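**Marble worktop: sealing, etching, and whether to bother**

**hulesetti_joinery** wrote:

We are fitting out a kitchen in Dodbridge and the client wants white marble for the island. I have done plenty of granite and a little slate, never marble in a room where people cook. The slab is 30 mm, honed finish. Two questions. Does an impregnating sealer do anything about acid marks, and how often does it need doing again?

**Dizon64** wrote:

No to the first. A sealer fills the pores and slows down staining. Etching is a reaction between acid and the calcium carbonate at the surface, and no penetrating sealer stops it. Lemon juice, vinegar, wine and most limescale removers will all leave a dull patch.

Second question: test it. Put a spoonful of water on the stone and leave it for 13 minutes. If the stone has gone darker underneath, seal it. If it hasn't, leave it alone. I have one that has gone four years on a single coat.

**msamonte** wrote:

Agree on the chemistry, not on the test. Water is a poor stand-in for oil. I have had slabs pass with water and still take a butter stain near the hob. I reseal every February whatever the water does. It takes an evening.

**Dizon64** wrote:

> I reseal every February whatever the water does

Then you are putting sealer on stone that can't absorb it. What stays on top dries to a haze and you end up scrubbing it off with solvent. I was called out to exactly that last year.

**msamonte** wrote:

Only if it isn't wiped off. Mine is buffed dry before it can set.

On the choice of slab, pay attention to the veining as well as the finish. Busy grey veins hide small etches fairly well. Large plain areas don't, particularly with light coming in low across the top. For comparison, the sort of pattern I mean:

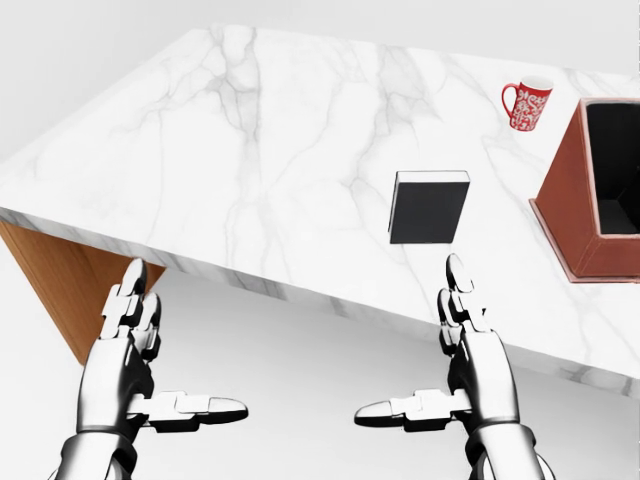
*White marble with thin, irregular grey veining, darker towards the middle. Same veining along the front edge.*

I would put the sink or the chopping area where the veins are strongest and keep the quieter end for sitting at.

**hulesetti_joinery** wrote:

Useful, thanks. The client has seen a slab at Jillar with a similar pattern. They quoted 671 for the cut-out and edge polishing, before VAT. Is the edge treated the same way as the top?

**Dizon64** wrote:

Same sealer, yes. Put a small radius or a pencil round on it. A sharp arris on marble chips as soon as someone catches it with a pan. Do the inside of the sink cut-out too, and seal that before the sink goes in. It gets missed and the stone draws water from there.

**tallow_and_pitch** wrote:

I would talk them into quartz. Over 13 years of fitting, the marble jobs are the ones that ring back.

**msamonte** wrote:

They ring back when they weren't told it would mark. Give the client an offcut and half a lemon before they sign anything. Some walk away, some like it. Maricel Samonte, by the way, if you want to message me about the sealer.

**hulesetti_joinery** wrote:

Offcut requested from Jillar. I will seal one half, leave the other bare and post the results.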